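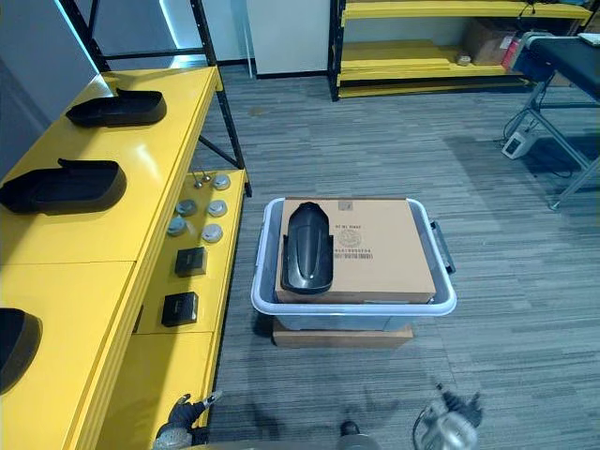
Parts table, Clodell Building. Black molded covers on the tabletop, with metal discs and small black boxes on the shelf below.

March 2018
By Perihan Başaran, Facilities Communications

The Parts Room at Plernon Technical College has completed the first stage of its move from the basement of Mthembu Hall to the ground floor of the Clodell Building. This page describes the new room as it is brought into use. It is intended for staff, students and partner schools who draw on the collection during the year.

The Parts Room holds covers, caps, fasteners, housings and small assemblies used in teaching. Under the inventory completed before the move, the collection consists of nearly 1,000 items, entered under 162 catalog headings. Items that could not be matched to a heading were set aside for review and will be entered separately.

The tables

The yellow tables stand on black metal shelving frames and have a lower shelf within reach of the main surface. Larger molded parts are placed on top and smaller hardware goes on the shelf below. The arrangement was proposed by Riaan Dlamini, Parts Room Supervisor, following a review of how items were requested and returned in the previous location. In Mthembu Hall, large and small parts shared the same cabinets, and users often had to empty a shelf to reach what they needed.

"A student should be able to stand at the table and see the part on the request slip," Mr. Dlamini said. "In the old room, most of a visit was spent opening doors."

The bright surface was retained from the earlier furniture. Dark parts are easily seen against it, and staff asked that it be kept when the matter was discussed last year.

Covers and trays

Molded covers are set out on the tabletop with space between them. They should not be stacked. A number of covers were scuffed along the rim when they were stored in piles, and two headings had to be withdrawn from classroom use for that reason.

Users returning a cover should place it back on the table and leave the slip with the desk. Staff will check it against the catalog and return it to its position.

Small hardware

Discs, caps, pins and standoffs are kept on the lower shelf. These are the most frequently borrowed items in the collection and also the most frequently misplaced. Divided trays have been ordered for this shelf — delivery is expected before the summer session — and until they arrive, small items may be left directly on the surface. Please do not put them in drawers or carry them between tables.

Bins and cartons

Translucent bins and cardboard cartons are used for transfers between the two buildings. During the move, a bin or carton may be found on the carpet beside a table. These are not to be opened or relocated by visitors. Questions about a particular carton should be directed to the desk, where the transfer list is kept.

Bins with hinged handles should be lifted by two people when full. The handles are to be left down when a bin is not being carried.

The Zurnura deposit

The second stage of the move concerns the Zurnura deposit, a group of teaching assemblies placed with the College on long-term loan. It occupies 28 cartons and remains in Mthembu Hall under separate lock. The deposit will be transferred once the remaining shelving in the Clodell Building has been inspected. Instructors who require a Zurnura assembly for a scheduled class should submit a request at least five working days in advance.

Access

The Parts Room is open to College staff and enrolled students during regular building hours. Visitors from partner schools are welcome by appointment and must sign in at the Clodell front desk. Food and drink are not permitted in the room. Bags should be left on the hooks outside the door.

Slips from the previous location will be accepted until the end of the term. New slips are available at the desk and carry the revised catalog headings.

Corrections to the inventory may be sent in writing to Mr. Dlamini, care of the Parts Room.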